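### 3.2 The dining table as a storage site

Few objects in our home visits gave us as much pleasure as chopsticks. We had gone into the study expecting the interesting material to be in drawers and pantries, where earlier work on household sorting has mostly looked. Instead, a good share of the sorting we recorded took place on the dining table itself, within arm's reach of where people eat, and chopsticks were nearly always part of it.

The Wakstead households, 15 in all, were visited in April. In each we asked one adult to put the table in order after a meal, at their own pace and by their own rules, and then to talk us through where things belonged. Sessions were capped at 40 minutes, though the liveliest conversations ran well past that (we were happy to let them). Across the visits we logged 183 separate placements of eating utensils, and we coded each one by its destination: drawer, sink, rack, open container or tabletop.

Open containers were the surprise. A tall vessel with no lid asks very little of the person using it – you drop the sticks in, they lean wherever they like, and the job is done. Participants spoke about this with real affection. One called hers "the only tidy thing I never have to tidy". Sticks that had been laid down in a bundle, by contrast, were treated as unfinished business, even when the bundle was perfectly neat. Figure 4 is from one of these tables.

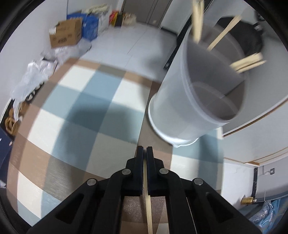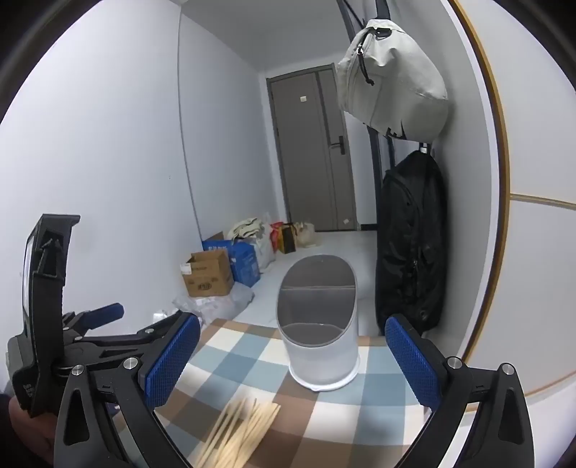 **Figure 4.** Chopsticks and similar wooden sticks at a table with a blue, white and brown check. First panel: sticks leaning in a translucent frosted container. Second panel: a bundle lying on the cloth, near a small white bin with a grey lid.

Lumturie Stoyanova read a draft of this section and disagreed with our account of the bundle. In her own family, she wrote, sticks laid flat on the cloth mean that more people are expected at the table, and putting them away early would be a bit rude. She suggested we had coded a courtesy as a delay.

We think she is right, and the point opens up a lovely line of questioning. Going back through the Wakstead transcripts, we found 2 households where the same reading fits the talk better than ours did. We have kept the original codes so that the totals stay comparable with the Ustenell pilot, but have added a separate marker, *laid ready*, for utensils left out on purpose. How far the marker changes the picture for spoons and forks, whose owners had much less to say about them, is taken up in Section 3.3.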